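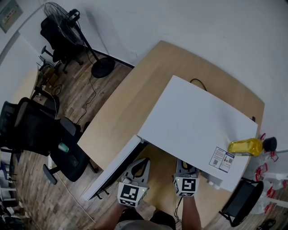 A white board and a bottle of cooking oil on a pale desk.

Leave the Oil in the Kitchen

By Hanna Bondarchuk
September 16, 2025

A desk should hold what you are using today. I have held this view for 7 years and have shared two offices in that time. Oil is the worst thing to keep near paper. One bad cap and the stain is there for good. I lost a drawing that way in April.

Large boards are the second problem. Lay one flat and it takes over the desk, and soon people set things on it. Stand it against a wall. Cups belong on a shelf, and a chair is for sitting.

You don't need to buy an organizer. Walk the room for two minutes before you leave and carry things back.

Comments (2)

Kostiuk: My board lives behind the door. Works fine.

pusau_reader: Two minutes? Up to 20 in my house.

Related
Small desks in Urberg apartments
What to keep by the stove

This site uses cookies. Accept | Settings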